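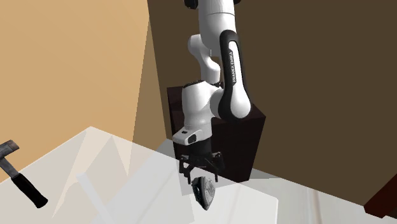
Zenley wants $160 for the Daratard home internet gateway, and the sales page promises you can drop your cable company the day it shows up. I've had one in the house since November, on the 5G home plan, and I am not ready to drop anybody. The gateway is a fat white cylinder that is supposed to go near a window, which in my house means the laundry room. That puts it on the same shelf as a small clothes iron like the one in the picture, and it takes up a good deal more space than the iron does.

Setup was fine. You scan a code, the app hunts for a tower, and a light on the front goes from orange to blue. The app then told me my signal was "excellent." It said the same thing when I moved the unit to the hallway closet and pages stopped loading, so I quit reading that screen.

Speed is where the box copy gets slippery. It says up to 2,000 megabits per second in large type. My best download was 97, early in the morning, with a laptop plugged straight into the back. Evenings were worse and much less steady. Video calls after dinner froze often enough that I went back to my phone's hotspot for two of them – same carrier, same tower as far as I can tell, and the calls held up.

Wi-Fi range is average. It covers the ground floor and gets weak at the top of the stairs. The answer from support was to buy the Skivavstead extender, sold separately, and I have not done that.

A few smaller complaints. There are only two Ethernet ports. The fan is quiet, but you will hear it in a bedroom. You can't turn off the automatic restarts, and mine picked 4 p.m. for one of them. The return window is 90 days, which is decent, though you pay the shipping.

My neighbor's older Radonjić gateway has no app to speak of and an ugly antenna you have to aim by hand. It also held a steadier connection in the same laundry room when I borrowed it for a weekend. If you live where cable doesn't reach, the Daratard beats satellite for lag and I'd try it. If you already have a wired line that works, keep paying for it while you test this one in the evening.

Two and a half stars out of five.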